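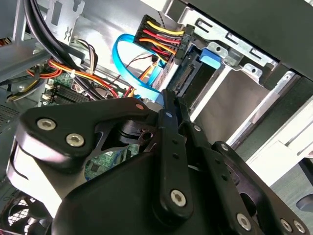 Inside a desktop computer case, with the drive bay and motherboard.

Week 3: Why people stay in jobs they don't like

Right, settle in, these are the notes I promised to put up after the lecture. They follow the order I spoke in, more or less, except that I've moved the bit on commitment forward because so many of you asked me about it at the break.

Last week we looked at job satisfaction and I said it was a surprisingly poor guide to who hands in their notice. Plenty of unhappy people stay for years, and plenty of cheerful ones leave! So this week I want to look at staying as something in its own right.

Three kinds of commitment

The model we use splits commitment into three. Affective commitment is wanting to stay: you like the place and feel part of it. Continuance commitment is needing to stay, usually because of money, pension, or a lack of other offers. Normative commitment is feeling you ought to stay (the firm paid for your training, say, or your manager stood by you when you were ill). Most people have a mixture, and the mixture shifts over time. Please don't write in your essays that a person "is" one of the three. I got a lot of that last January.

Links, fit and sacrifice

The other idea to know is job embeddedness. Links are the ties you have to people at work and in the area where you live. Fit is how well the job and the place suit you. Sacrifice is what you'd lose by going – and that can be very small things, like a parking space or knowing which colleague will swap shifts with you. I like this model because it takes life outside work seriously. Someone with a child settled at school has a reason to stay that no staff survey will pick up.

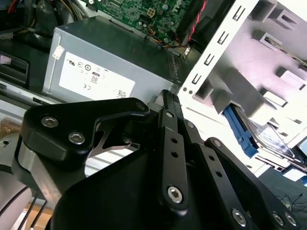 Maarja Siliņa

The case for the seminar

Read the Rokmont case before your seminar. It's ten minutes' reading at most. Elvira Ospina has been in the same office for years, scores low on satisfaction, and has just turned down a better paid post at Gekex. Her line manager, Damian Mösli, takes this as a sign that all is well. Is he right? Mark every sentence that tells you something about links, fit or sacrifice, and use a different colour for each if that helps you (it helps me).

Then have a go at these:

Which kind of commitment is strongest for Elvira, and what in the text makes you think so?
What would have to change for her to accept the next offer?
If you were her career counsellor, what would you ask first?

A few of you wanted to know whether embeddedness is always good. It isn't. Feeling stuck in a job with a bad boss can be quite miserable, and we'll come back to that when we do stress.

Nithin Shenoy is taking the second seminar group, same room as before. The reading is chapter 10, and you can skip the statistics section for now.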